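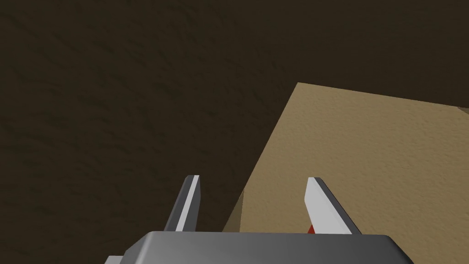
Why do old cars have so much shiny metal on them?

Car makers in the old days wanted people to notice their cars on the street, and shiny metal was a good way to do it. The shiny layer is called chrome. It is very thin, and it sits on top of another metal, usually steel.

How does the chrome get there?

First, workers polish the steel part until it is smooth. Then they put it into a tank of special liquid and send electricity through it. The electricity makes tiny bits of metal stick to the part. Most parts get a layer of nickel first, and the chrome comes last. This work is called plating. The liquids are dangerous, so it is a job only for trained adults.

Does chrome do something useful?

Yes, it does. Steel gets rusty when water and air touch it for a long time. Chrome and nickel keep the water away from the steel. But if the chrome has a small hole or a scratch, rust can begin under it, and after some time the chrome comes off in little pieces.

Where can I find it on an old car?

Look at the bumpers first — these are the long bars at the front and at the back. Then look at the door handles, the rings of the headlights and the grille. The grille is the part in front that lets air go in to cool the engine.

In our town, Purkismont, Mrs. Jamila Seneviratne has an old car with 29 chrome parts. She cleans them with a soft cloth and soapy water, and it takes her the whole morning. Her neighbor Rizwan Mridha likes to help with the hubcaps, the round covers on the wheels.

Why do new cars have less of it?

Many new cars have bumpers covered with plastic, painted in the same color as the car. Plastic is light, and it does not rust. Some shiny parts on new cars are plastic too, with a very thin layer of metal on top. Knock on one softly with your finger, but ask the owner first!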